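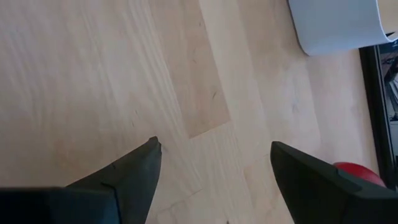
Krisztina Borbély

Care and Use of Wood Floors in Public Buildings
Handout 3: Moisture, Movement and Seasonal Gaps

This handout accompanies the third lecture. Students are expected to have read the chapter on wood structure before class and to bring their tables of shrinkage values.

1. Wood and water

Wood takes up moisture from the air and gives it back until the two are in balance. The amount of water held at that point is called the equilibrium moisture content. It depends mainly on relative humidity and, to a lesser degree, on temperature. A board that is in balance with a dry room will gain moisture when moved to a damp one, and will swell as it does so.

Below the fiber saturation point, swelling and shrinkage follow changes in moisture content closely enough that a straight line may be used for ordinary work. Above that point, added water fills the cell cavities and the board does not change size.

2. Direction of movement

Movement along the grain is very small and may be left out of most floor calculations. Movement across the grain is considerable. It is greatest in the tangential direction, following the growth rings, and smaller in the radial direction. For this reason a quarter-sawn board changes less in width than a flat-sawn board of the same species.

Boards of one species also differ in color. Heartwood and sapwood may be laid side by side in the same floor, and a darker board among pale ones should not be recorded as water damage on the basis of color alone. Inspectors should take a meter reading before making any entry.

3. Seasonal gaps

In heated buildings, narrow gaps between boards commonly open in winter and close again in summer. These should not be filled while they are open. Filler placed in a winter gap is squeezed when the boards swell and may be pushed out above the surface.

The reading for this section is the survey of the Hadura assembly hall by Andor Juhász and Orsolya Kovács. The authors measured gap width at 139 points at the close of the heating season in March and again in late summer. Note how they treat boards near the radiators separately from those in the middle of the hall. Their table of results will be discussed in class.

4. Cupping and crowning

A board is cupped when its edges stand higher than its center. The usual cause is a damp underside. A cupped floor must be allowed to dry before it is sanded. If the raised edges are removed too early, the center will stand high once the board has dried, and the floor is then said to be crowned.

Assignment

Calculate the change in width of one flat-sawn and one quarter-sawn board, each 171 mm wide, for a fall in moisture content from 10 to 7 percent. Show all steps and state the shrinkage values used. Written answers are to be handed to Miklós Somogyi before the next lecture.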